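4. What the inquest files left out

I want to spend this section on the part of the study that surprised me most, and that means going back to the paperwork. When I started, I thought the hard part would be getting into the Drokum archive at all. Getting in was easy (a form, a locker key, a pencil). The hard part was that the files I had been told were complete had gaps in them, and the gaps had a pattern.

4.1 The files

The Drokum coroner's office let me read 467 closed inquest files. I dropped 13 because the decision page was missing, so everything below rests on 454. All of them concern sudden deaths where the police opened an inquiry and then closed it without a charge. I did not pick them by type of death. I took them in shelf order, which a colleague of mine thinks is lazy and I think is fair, and we have agreed to leave it there.

A typical file runs like this. There is a first report from the officer who attended, a scene note, a statement or two from family or neighbors, the post-mortem report, sometimes a lab report, and the coroner's decision. In the thicker files you also get letters. I read every letter, even the ones about parking at the mortuary, and I'm glad I did, for reasons I'll get to.

4.2 Second reports

In 60 of the 454 files, the post-mortem report was followed by a second one that changed or added to the first. I went in expecting these to be rare, so 60 stopped me for a while. Most of the changes were small. A weight was corrected, or a bruise that had been put on the left arm was moved to the right. But some were not small at all, and a few raised the question of whether another person had been in the room.

Now, what would you expect to happen next? I expected the officer in charge to go back to the neighbors, or at least write a note saying why not. What I found was mostly silence. The second report was clipped behind the first, the decision quoted the first, and the file was closed. I can't say from the paper that the second report wasn't read. Somebody may have read it and talked it over on the phone. I can only say that the file doesn't show it, and that a family asking for the file years later would see just what I saw.

One thing helped me make sense of this. The letters show that lab results from the Grewal laboratory could arrive up to five months after the body was released. By then the attending officer had often moved to another station, and the file had a new name on the cover. The new officer inherits a story that already has an ending. I have sympathy for that. I've inherited other people's half-finished projects too, and I know how strong the urge is to trust the summary on top and get on with the week.

4.3 How I coded the follow-up

I used a plain yes-or-no scheme. A file got a yes if it held any dated page, written after the second report, that mentioned something in that report. A phone note counted. A scribble in the margin counted, provided it had a date. A stamp did not count, and this annoyed one reader of my draft, who felt that a "received" stamp proves receipt. It does! But receipt wasn't my question. I wanted a sign that the new finding had touched the inquiry in some way.

I coded everything twice, with a gap of several weeks between rounds so that I wouldn't remember my first answers. Where the two rounds disagreed I went back to the file and wrote out my reasons in full. The disagreements nearly all came from margin notes in bad handwriting, and from one file where two pages had been photocopied on top of each other. I have kept my first-round codes in the working notes, and anybody who wants to argue with the final ones is welcome to them.

4.4 Talking to the people who write the files

Paper only takes you so far, so in March I went to Hesus, where the regional police training unit runs a short course on sudden deaths. I sat in, I asked questions in the breaks, and I promised not to quote anyone, so I won't. What I can do is pass on the general drift.

Officers on the course spoke of the post-mortem as something that ends a case. The language was all about closing, "coming back clear" and so on. When I asked what they would do with a second report that disagreed with the first, there was a pause, and then a lively argument — whose job it was, whether the coroner's clerk should ring, whether the pathologist should. It went on well into the coffee break. The course booklet had a good chapter on preserving a scene and a very good one on speaking to relatives. On amended medical findings it had a paragraph.

I don't take this as proof of anything much. It was a single course in a single region, and people talk differently when a researcher is sitting at the back with a notebook. Still, it fitted the files better than I'd have liked.

4.5 A comparison with Melow

Melow handles things another way, and I included it for contrast. There, an amended report cannot simply be clipped in. It comes with a cover sheet asking the officer to tick whether the inquiry should be reopened, left as it is, or sent up to a supervisor, and to sign beside the tick. I was only allowed a short visit and could not draw a proper sample, so please don't read a rate into what follows. In the files I was shown, the sheet was filled in, and the handwriting often ran over the box. People had things to say once there was a place to say them.

Would the same sheet work in Drokum? I'm less sure than I was. Melow is smaller, the pathologist and the officers work in the same building, and a form that gets filled in because you'll meet its author in the corridor may well go blank when its author is a long drive away. A form can also turn into a habit, with the middle box ticked every time. I would want to see the Drokum office try it for a good long stretch before I said anything firmer.

4.6 Limits

I should be clear about what I haven't got. I have no files from inquiries that led to a charge, and it could be that second reports are followed up well in those. I have no recordings of phone calls. I did not speak to any families, partly for ethical reasons and partly because I didn't think I could do it properly in the time I had. And I am one reader with one set of habits, which the double coding only partly cures.

There is also the matter of age. The oldest files in the set were put together under an earlier filing rule, when loose pages were allowed. Some pages may have been lost between the desk and the shelf. I looked for signs of this (torn corners, staple holes with nothing in them) and made a note where I found them, but I have not tried to correct the results for it. My last reading day in the archive was 26 Jan 2018, and files added to the shelves after that are not covered. Section 5 takes up the coroner's decisions themselves and how they quote the medical evidence. 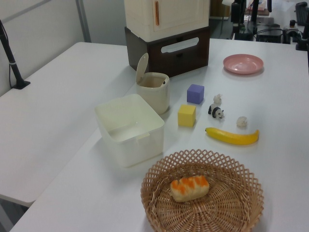
Figure 1. Round woven basket with toy loaf, open white bin and small lidded can on a white tabletop.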